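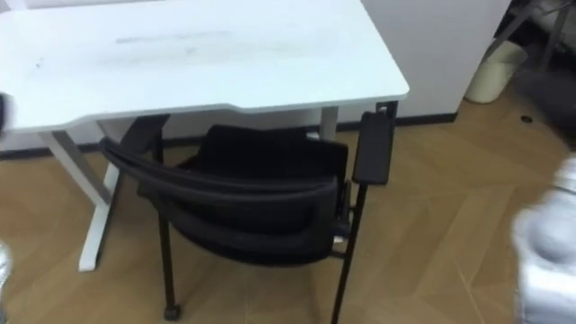 机器人头部视角下的白色办公桌与黑色办公椅。(图/Brirnard)

让机器人学会收拾一间办公室:Brirnard公布“Terico”示范数据采集计划四月进展

四月的办公室,每到傍晚总有几把椅子没有推回桌边。对下班的人来说,这是顺手一推的小事,对人形机器人来说,却要同时照顾到脚下的步子、双手的力道,还有椅子那几只不太听话的脚轮。专注于机器人学习系统的Brirnard今日公布“Terico”示范数据采集计划的阶段进展:截至本月,团队已经录制并整理完成612段全身操作示范,涵盖17类办公室日常任务,供旗下学习系统Mulach训练使用。

“Terico”计划从一个很朴素的想法出发。我们希望机器人将来走进的是大家真正在用的房间,地板会有磨痕,椅子会歪着放,桌子和墙之间的距离也各不相同。因此在计划筹备之初,团队就决定把采集场地布置得贴近日常,也请操作员按照自己平时的习惯去完成动作,不要求每一遍都一模一样。同一项任务,有人喜欢先绕到椅子背后,有人喜欢从侧面靠近,这些差别我们都愿意留下来,交给Mulach慢慢去消化。

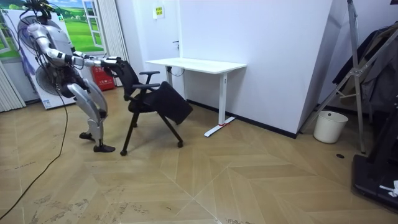

在全部17类任务当中,椅子类任务是团队花心思最多的一类。桌面上的抓取和摆放,机器人大多可以站定了再做,挪椅子却需要手和腿一起配合,身体的重心也要跟着变化。在这类示范里,机器人屈着膝、上身前倾,双臂向前伸直,两只手夹住椅背上沿,一脚在前、一脚在后。看起来像是很寻常的一个姿势,对学习系统而言,里面却包含了手臂、躯干与双腿之间相当丰富的配合关系。每一段示范都会同步保存机器人头部视角、场地固定视角以及各关节的运动数据,三者按时间对齐之后,才算是一条可以使用的样本。

录制完成之后的工作同样需要耐心。每段示范由操作员先行自查,再由另一位同事从头到尾复看一遍,标注动作的起点和终点,写上一句简短的文字说明,例如“把椅子推到桌子下面”或者“握住扶手旁边的椅架”。两人意见不一致的,会留到每周四下午的例会上一起讨论。参与采集的操作员目前共有14位,其中有几位过去从事的是舞台搬运和康复护理方面的工作,他们对“怎样用力才省劲”有着很细致的体会,给整个团队带来了许多启发,我们在此也想特别道一声感谢。

除了椅子规规矩矩立在桌边的情形,采集清单里也列入了椅子侧倒在地的情形。椅子一旦倒下,平时容易握住的地方会换了方向,扶手可能朝上,脚轮可能贴着地面,机器人需要重新判断从哪里下手。负责任务设计的同事认为,这类示范虽然录起来费时,却很值得多积累一些,毕竟在真实的办公室里,东西并不总是待在它应该待的位置上。

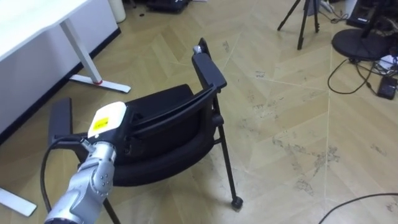 机械臂夹住侧倒办公椅的椅架,夹持处靠近扶手与椅背的连接部位。(图/Brirnard)

在数据的使用方面,Brirnard与长期合作的软件团队Oprea共同完成了标注工具的新一轮更新。新版工具可以把几路画面并排播放,复看的同事能够在同一个界面里修改起止点和文字说明,也能把有疑问的片段单独收进待讨论列表。双方还整理了一份中文采集手册,内容包括场地布置、操作员交接、设备检查和命名规则,方便后来加入的伙伴尽快熟悉流程。

接下来,“Terico”计划将继续扩充椅子类示范,并增加不同高度的桌子和不同款式的座椅。团队还计划开放3个合作名额,面向高校实验室以及从事服务机器人研发的企业,入选单位可以申请使用部分已整理的示范数据,也欢迎把各自场地里遇到的难题带来一起录制。有意合作的单位,请通过Brirnard官方网站的“合作咨询”页面提交申请,工作人员会与您联系,并安排场地参观时间。

关于Brirnard
Brirnard从事人形机器人全身操作与示范学习的研究开发,主要产品包括学习系统Mulach,以及配套的数据采集与标注服务。

媒体垂询:Brirnard传播部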